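Living room, put back together

June 11, 2021

The front room has been bothering me since February. Things came in from the hallway and the bedroom during the cold months and stayed on the floor, mostly cushions, tubs and extension cords. I finally set aside a few hours to sort it, and I'm writing it up mainly so I remember what I decided.

The room is tiled, grey with white veining, and it shows everything. A cord on carpet you can ignore. A white cable across a grey tile you notice every time you walk in. Pacita Dela Peña lived here before us and had a big rug down, and I'm starting to understand why.

I started with the soft things. They take up the most space and they were on or near every seat. The rule I settled on was that each cushion gets one home, and if it has no home it goes in the linen cupboard. The mustard ones stay out. They are a warm colour in a room with a black sofa and a white cabinet, and they look good against the pink. The orange plush flower was harder to place. It's a kid's thing, really, a gift from Milagros Saludo, and it has been on every surface in the house at one time or another. 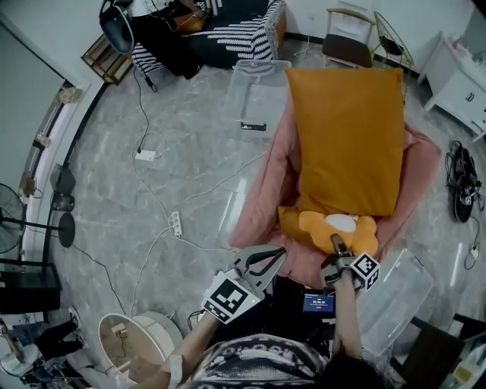
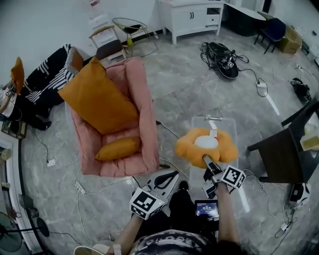

How do you clean a plush cushion that can't come out of its cover?

Spot clean it with a damp cloth and a drop of wool wash, working from the outside of the mark inward, then press it with a dry towel and leave it somewhere airy for the day. If the whole thing is grubby, put it in a pillowcase, tie the end, and run it on cold and gentle. Don't use the dryer. The filling clumps and you'll be pulling it apart with your fingers for a week.

After the cushions I did the cords. Wilfredo Dizon told me years ago to unplug everything first and only plug back in what you can name, and it's good advice. I ended up with 2 chargers that don't fit any device we own. They're in a labelled bag now and I'll give them until the end of the year.

The clear plastic tubs went next. I like clear ones because I never get around to labels on the big stuff. The lids had drifted away from the tubs, so I matched them up and stacked the spares under the stairs. Small electrical bits in one, spare cushion covers in another.

Shoes are the part I haven't solved. They come off wherever people sit down, and no amount of asking has changed it. Edgardo Quiambao suggested a low bench by the door with room underneath. I measured the wall and the opening is 736 mm, so a bench would have to be narrow. Ostness makes one that might fit – I'll have a look at it when I'm next in town.

I also tried the mustard bolster at the end of the sofa and went back to the armchair. On the sofa it slides down behind the throw.

Still to do: wipe down the chair legs, go through the drawer in the white cabinet, find a proper spot for the fan when winter sets in, and ask Mohit Negi if he wants his cardboard boxes back before they go in the recycling.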